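Anyone else running the Troltberg two-finger kit?

tapewright
Joined in March, long-time reader. I bought the Troltberg gripper kit with the Naseri control software bundled in, and I'm up to 657 logged cycles on small parts so far. I do like it, but I keep going back and forth on whether the fingers are too long for little stuff, so I'd love to hear from people who have lived with one for a while. 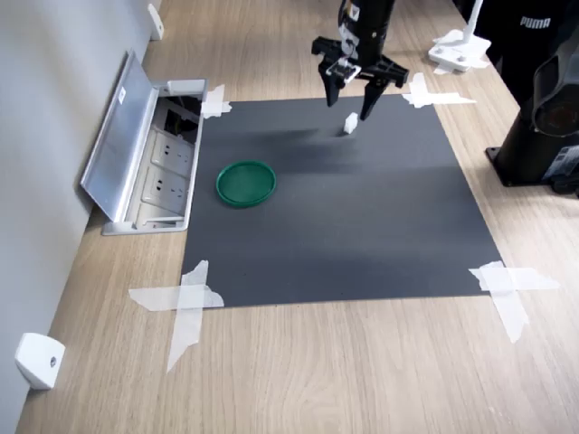
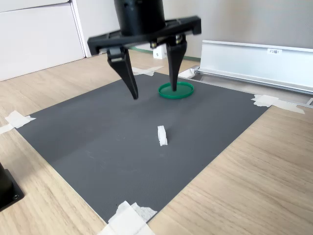
Green lid and small white piece on the gray mat, seen from two angles

mossbucket
Welcome! I had the same worry with mine. Try lowering the approach speed before you blame the fingers — the default in Naseri is pretty brisk, and I got far fewer nudged parts once I dropped it to 5 percent on the last stretch.

Sorach_fan
I'll have to disagree with mossbucket, in a friendly way. I ran mine slow for weeks and still ended up buying the short fingers from Zomon, and I wish I'd done it sooner. They were 112 dollars with shipping, and yes, that stings.

mossbucket
That's a lot to pay for two bits of plastic! Mine has done almost 2,076 cycles on the stock ones, mostly bottle caps and little blocks.

tapewright
Thank you both, this is so helpful. I'll do the slow approach first (free is a nice price) and save up in case. Does the Zomon set need a new calibration, or does it just bolt on?

Sorach_fan
New calibration, but it's a short one. Keep your old file!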